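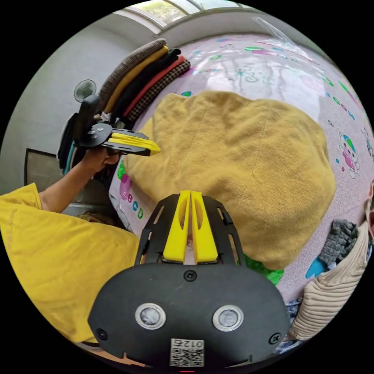

Unit 4: Planning a Member Conference for a Federated Association

Course handout, Community Organizations and Their Management
Instructor: Trinidad Urquijo

4.1 Scope of this unit

Students should have read the Unit 3 notes on bylaws before the session. The present unit deals with the annual or biennial conference of a federated association, meaning a body whose members are themselves clubs or societies. The running case is the Oshima Federation, an umbrella group of cultural societies whose conference is held each November.

4.2 Who attends, and in what capacity

A federated conference normally admits three classes of attendee. Delegates are named by member societies and may vote. Observers may speak if the chair permits but may not vote. Guests attend open sessions only. Confusion among these classes is the most common source of disputed votes, and badges should state the class in plain lettering.

The Oshima Federation reports a combined membership of 2,423 people in 22 societies. Each society names its delegates under a fixed scale, so that a large society has more votes than a small one, up to a ceiling. Students should be able to state one argument for the ceiling and one against it.

4.3 Venue and registration

The federation's hall contract provides for 700 seats in the main room. An earlier plan called for 1,000, and the conference chair, Rin Furukawa, reduced the figure after reviewing past registration records. Note the order of decisions: the dates were fixed first, the hall second, and the program last. Many associations reverse the final two steps and then pay for rooms they do not use.

Registration closes at 5 p.m. on the last day stated in the notice. Late delegates may be seated only by a vote of those present – see the model rule in the course packet.

4.4 Program and resolutions

Resolutions must reach the secretary before the agenda is printed. The secretary, Spyros Koutsoukos, groups them by subject and returns any that lack a seconding society. Emergency resolutions are permitted, but the sponsor must show that the matter arose after the deadline.

4.5 Assignment

Draft a one-page conference notice for a federation of your choosing. Include the classes of attendee, the registration deadline and the procedure for resolutions. Drafts go to Yuzuki Chiba at the department office before the next session.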